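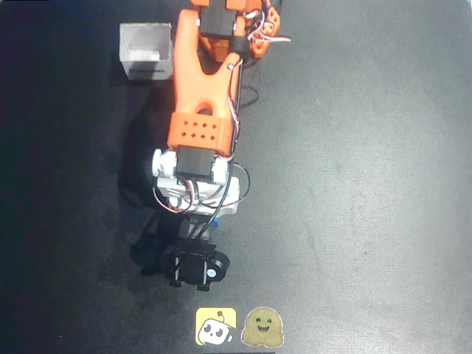 Le plateau gris, vu du dessus.

3 juillet

Je me suis levée tôt pour regarder le plateau avec la lumière du matin. Hier soir, sous la lampe, il me paraissait noir et j'ai eu peur de m'être trompée de couleur. Ce matin il est bien gris, un gris de charbon, très foncé, et quand on approche les yeux on voit qu'il n'est pas uni. Il y a un grain fin, un peu moucheté. Je cherche le mot juste depuis deux jours. Mwanahawa dit « chiné », mais je crois que chiné se dit surtout pour la laine. J'écris donc moucheté.

Elle est passée avant son travail avec du pain et m'a demandé pourquoi je n'avais pas pris quelque chose de clair. Chez elle tout est clair. Je lui ai expliqué que j'ai travaillé pendant longtemps sur une table blanche, dans l'appartement de Ratelthorpe, et que le soir cette table me fatiguait les yeux. Je ne sais pas si c'est une vraie raison ou une raison que j'ai trouvée après. Elle a passé la main dessus, elle a dit « bon », et nous avons mangé le pain debout dans la cuisine.

La commande chez Dikex a été longue. J'avais choisi le gris au mois de mars, sur un échantillon qui n'était pas plus grand qu'une carte postale. Il portait la référence 701. Ensuite on m'a écrit que le 701 ne se faisait plus dans cette longueur et qu'il fallait prendre le 1068, « de teinte équivalente ». Je n'aime pas le mot équivalente quand il s'agit d'une couleur. J'ai demandé un deuxième échantillon, il est arrivé, et je les ai posés l'un à côté de l'autre sur le rebord de la fenêtre pendant une semaine. Le matin je voyais une différence et l'après-midi je ne la voyais plus. J'ai dit oui au 1068. J'ai gardé les deux petits morceaux dans le tiroir, je ne sais pas pour quoi faire.

Stepan Kovalchuk est venu m'aider pour la pose. Il avait promis que cela prendrait une heure et nous y avons passé presque trois heures, à cause du mur du fond qui n'est pas droit. Il a glissé un carton plié sous le pied gauche, puis il l'a retiré, puis il l'a remis. Le carton est encore là. Je dois acheter une vraie cale, je l'ai noté sur la liste, après les ampoules.

Pendant qu'il travaillait, il me parlait en français très vite et je répondais avec un peu de retard. Il a employé le mot « affleurer », que je ne connaissais pas. Il voulait dire que le bord du plateau et le bord de l'étagère devaient être au même niveau. J'ai cherché le mot le soir dans le dictionnaire et il sert aussi pour les rochers dans la mer. Cela m'a plu. Maintenant, quand je passe le doigt sur la jonction, je pense aux rochers. Il reste d'ailleurs un petit écart que l'on sent et que l'on ne voit pas. Stepan m'a dit qu'il faut vivre avec pendant un mois et l'appeler seulement après.

Pour l'entretien, j'ai acheté le savon Susel, celui que vend la droguerie Farouk au coin de la rue. Le monsieur m'a bien recommandé d'en mettre très peu, une noisette dans le seau. J'ai compris d'abord qu'il fallait mettre une noisette, le fruit, et je l'ai regardé sans doute avec un drôle d'air, car il m'a montré le bout de son petit doigt. Nous avons ri. Je savais pourtant que l'on dit une noix de beurre. Je n'avais pas fait le rapprochement.

J'ai essayé le savon dans un coin, près du mur. J'ai attendu. Puis j'ai fait tout le reste, dans le sens de la longueur, avec le vieux torchon bleu. Mwanahawa fait des ronds, elle. Nous n'avons jamais été d'accord sur cette question.

Vu d'en haut, le gris est derrière tout. On devine le grain. Je vais écrire à ma sœur, qui me demande depuis le printemps à quoi ressemble la fameuse couleur et à qui j'ai fait des descriptions bien maladroites. Dans une lettre je lui avais écrit « comme l'ardoise », et elle avait compris que j'allais installer de l'ardoise chez moi. Elle s'inquiétait du poids. Il faut que je fasse attention à ce petit mot, comme, qui disparaît quand on lit trop vite.

L'après-midi, j'ai rangé les tiroirs sous la fenêtre. Le premier pour les papiers, le deuxième pour les ficelles, les ciseaux et tout ce qui coupe. J'ai retrouvé mon coupe-papier, que je croyais perdu depuis le déménagement, à l'intérieur d'une chaussure de marche. J'ai jeté les notices en double et j'ai gardé celle de Dikex, qui conseille de ne jamais poser une casserole chaude sur le plateau. Je n'ai pas l'intention d'apporter des casseroles dans cette pièce, mais je l'ai lue jusqu'à la fin.

Il me reste à décider pour la lampe. L'ancienne donne une lumière jaune, et sous elle le gris devient presque brun, cela me déplaît. Mwanahawa Urio possède une lampe à bras qu'elle n'utilise plus et elle me la prête pour essayer. Je dois passer la chercher demain avant midi, et lui rapporter en même temps son moule à tarte, qui est chez moi depuis bien trop longtemps.

Il a plu vers six heures. J'ai laissé la fenêtre entrouverte et j'ai écrit ma lettre à la cuisine, par habitude, sur la petite table où il n'y a pas la place pour les deux coudes. Je m'en suis aperçue en collant l'enveloppe.

À acheter : ampoules, cale, timbres, un torchon neuf.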